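Paper and a kid's book on the same table, how do you keep them apart?

treblehook
Posted August 2020

We do school and bills at the same table. By the end of the day it looks like this, loose printed pages, the clipboard, and The 143-Storey Treehouse in with all of it.

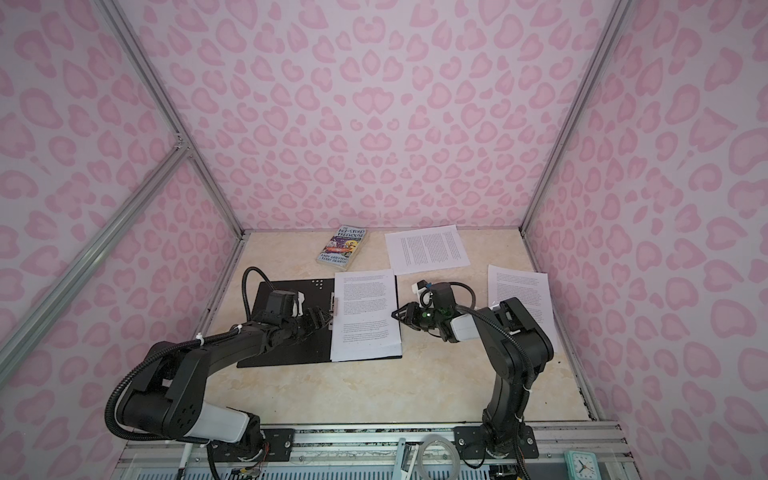 Preben Ravn
Get a second clipboard. One for the kid, one for you. Anything without a clip on it by supper goes in the recycling.

treblehook
Recycling is harsh. Half of those pages have to go back to the teacher.

oatbin
I wouldn't buy more clipboards. They slide off each other and you can't stand them up. We have a Jolwood tray with 4 slots and it has held up since April. Books never go in it. Books go back on the shelf when the chapter is done.

Preben Ravn
Trays fill up and then you have a full tray. I had one with 12 slots and found a permission slip in it a year late.

oatbin
Then empty it. Mine gets emptied when I pay the bills.

Bent Arnardóttir
Leave the book out. My son read his because it was lying there. When I shelved everything he stopped picking them up. The paper is the part I would move.

treblehook
Fair point on the book. It can stay. Does the Jolwood tray take a clipboard lying flat?

oatbin
Letter size paper, yes. My clipboard sticks out at the front by the width of the clip. The Dalsgaard one is deeper but costs more.

Preben Ravn
Still say second clipboard.

treblehook
Going to try the tray. I'll measure the clipboard first.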